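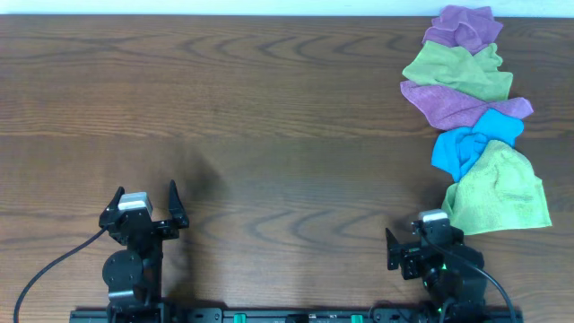

Cloths at the folding table, with both arms ready to go.

So, the laundry room. A few of you asked after my last post what "we're getting arms" meant (my mother thought I was having surgery), and now I've got enough weeks behind me to tell you how it's going.

For anyone new, I work at Nambiar, which is a cleaning company that does offices and a couple of clinics on the Skestside end of town. I'm in the back, not out with the crews. What comes to me is cloths. Microfiber cloths, bags and bags of them, in different colors for different jobs so that the one that did a toilet never gets near somebody's desk. They get washed, dried, sorted, folded in quarters and stacked, and then the crews grab their bundles at four and off they go. On a heavy day that's 1677 cloths. I know the number because Sumathi Marar, who runs our side of the building, had us tally a whole shift before they'd sign off on the new setup. My thumbs remember that tally very well.

The system is called Clekach and it's two arms on a rail at the table where I used to stand. You bring the dry cloths over, drop them on one side, and it picks them up and folds them. When it's going well I could watch it all day! It pinches a corner, lifts, feels around for the next corner, and lays the thing down. When it's going badly it pinches two cloths at once and tries to fold them as one big sad cloth, and then somebody has to hit pause and peel them apart. The green ones are worse for this than the purple and I have no idea why. The tech on the phone didn't either.

Speed, since everybody asks. I'm faster. Bindu Bangera is a LOT faster, she's been folding for longer than I've been out of school and she doesn't even look down. On its best shift so far Clekach did 400. But it does them while I'm emptying dryers or checking for the worn-out ones or eating my sandwich sitting down like a person, so it's a funny thing to race against.

And my job really is different now. I used to fold for most of the shift and squeeze everything else in around it. Now I'm mostly feeding and fixing. I shake the cloths out before they go on the table, because a tight wad confuses it, and I've gotten weirdly particular about how I drop them. Loose and kind of strung out is good. A big ball is bad. Bindu says I fuss over that pile like I'm plating a dessert.
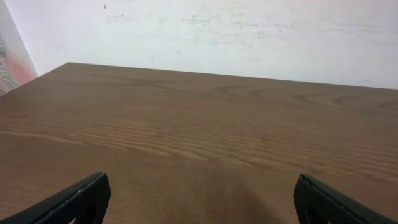 The other thing I fuss over is the table. Before each run it has to be bare, nothing on it at all, so the startup check can go through without complaining. That sounds easy until you work in a place where every flat surface grows coffee cups and clipboards by lunch. We've had 3 false starts from someone parking their stuff there for "just a second" – okay, one of those was me. We're not allowed to lean on it either, which has been rough on all of us, because that table was where you leaned to hear about people's weekends.

I do miss that part. Two of us used to fold facing each other and you'd talk the whole time, and your hands just went. Now Bindu does the sorting over by the dryers and I'm at the table end, and with the machines running we have to yell. We asked Sumathi if the sorting bins could move closer and she said she'd measure.

Hours were the big worry and I won't pretend they weren't. Nobody's been cut. Sumathi told us that in a meeting before the thing was even unpacked, and she put it in writing when Bindu asked her to (good for Bindu). What happens when the contract comes up for review in January, I couldn't tell you. We've picked up the linens from Nonano, the little hotel by the bridge, and those are all still done by hand because a pillowcase is way too much for Clekach right now. So there's folding to be had if you want it, and Bindu wants it.

My wrists feel better, I'll say that. I've stopped wearing the brace to bed.

Next time I'll write up the lint trap story, which needs its own post. And yes, the pumpkin bread recipe is coming, I just have to find the card.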